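Istcombe Workshop Newsletter
18th February

Can a machine tidy up yet? Notes on bin bags

Readers who followed the autumn notes on towel folding will recall that cloth was set aside as too slow to be useful. The task on the bench at Istcombe is now a plainer one: putting rolls of plastic bags into a tray. A person does it without looking. For a two-fingered gripper it raises most of the problems that keep machines out of kitchens and off packing benches.

A roll of bags is not a rigid part. The core is wound firmly enough to hold, but the outer turn is slack and slides over the layer beneath. If the fingers close on that outer turn alone, the film shifts and the roll stays put. The pink film is also glossy, so highlights move across it as the arm moves, and depth readings near them are poor.
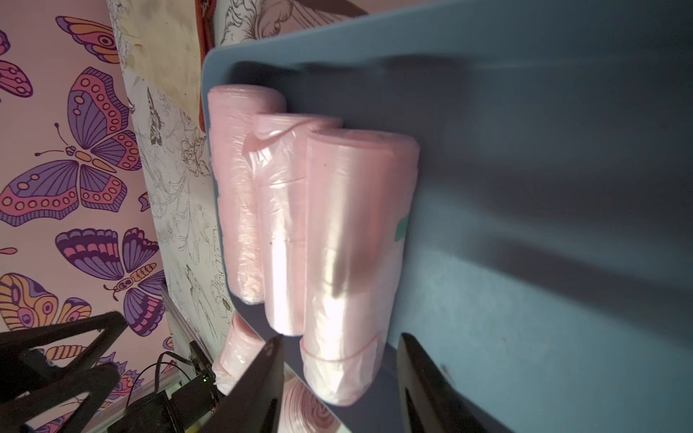

Grip and approach

The Pludia controller plans each grasp from the wrist camera. Two settings matter most. The first is closing force, capped at 5 newtons for film goods. The second is approach angle. A roll lying on its side can be taken across the middle, but one presenting its wound end to the camera gives little idea of its length, and the planner has to guess where the middle is.

Rolls lying close together are harder again. The fingertips taper, which helps, but they still need a gap on either side, and three rolls side by side in a tray leave little of it. The printed covering on the work surface was kept on purpose - homes have patterned tables, and a vision system that needs a plain grey bench is of limited use outside a lab.
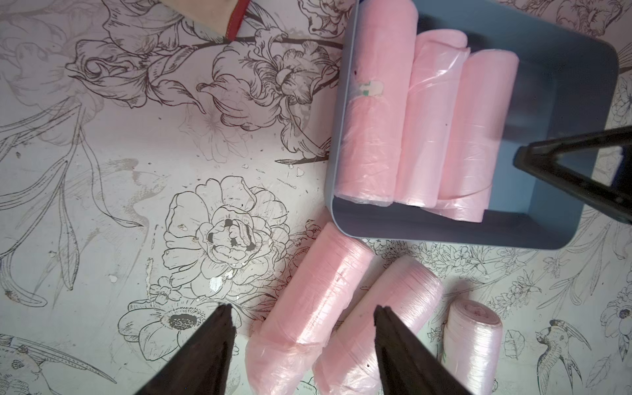 Cunincombe wrote in after the last issue to say that none of this matters until the cost per item is right. On their packing floor the bags arrive loose in cartons of 150, and a new starter clears a carton before the kettle has boiled. They would accept a slower machine if it could be left alone overnight, and would not accept one that stops and waits for help.

That is a fair test, and the present answer is no. The planned trial in April will run 410 picks without resets, with a stop logged whenever the arm asks for attention. Lam has agreed to lend a second set of fingers with softer pads, so the same run can be repeated at the same closing force.

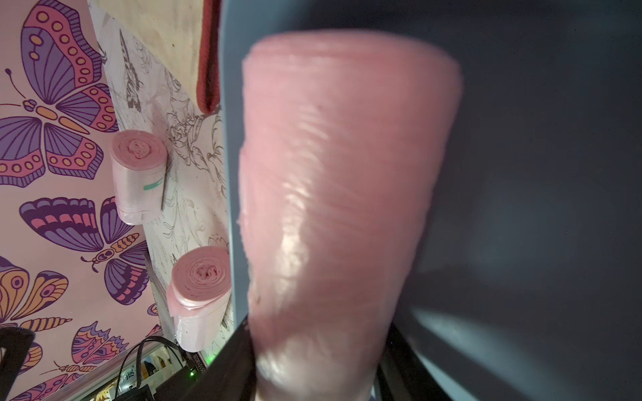
Roll of bags held upright between the fingers, with two more on the printed surface.

Results will go in the issue after the trial, with the settings files for anyone who wants to repeat it.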